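Taming the Cable Drawer in 30 Minutes
Posted by Sowmya Annamalai

I put this off from May until last weekend, and wow, I wish I'd done it sooner! 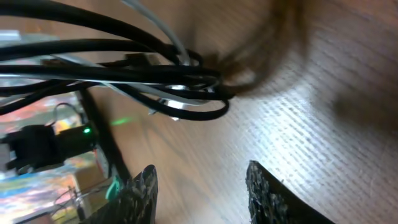
Start by dumping every cable you own onto a table. Pull one free at a time (no yanking!) and sort by plug. Coil each one loosely, over then under, so it won't kink, and close it with a strip of Velcro. Write what it's for on masking tape and fold that around one end.

Anything you can't match to a device goes in a bag with the date on it. If the bag's still shut next spring, take it to e-waste.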